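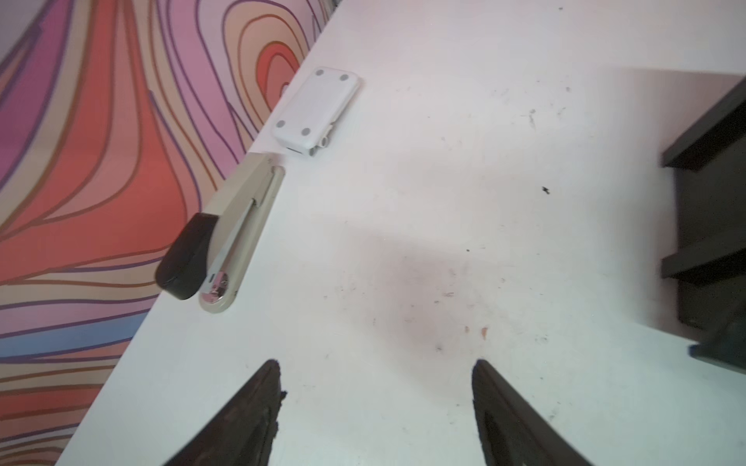 Visit to Lumusard, January

We were let in at nine and Koen Hendriks took us straight to the arm, as he had to be elsewhere by lunch. It picks up small office things from a table and puts them on a shelf, over and over, and Lumusard keeps a record of every try. The count stood at 3,641 when we arrived.

Most of my questions were about upkeep. The fingers are checked each morning before the first run. Floor Coppens opens and closes them by hand control, looks at whether the tips still line up, and feels the inner faces for wear. A pair lasts about 2,000 picks. Changing them means two screws per finger, then a short run to set the closed position again, and she did one while we stood there. The camera at the wrist stays on during this – she uses its picture to check the gap.

The table is never bolted down. If someone knocks it, the arm has to be taught its height again at four points. Babak Shirazi asked why they don't fix it to the floor. Koen said they move it too often for cleaning.

Flat things lying near the edge are the hard ones, Floor told us, and a stapler on its side is worse than one standing up.

Coffee was at eleven, then the bus back to Leditz.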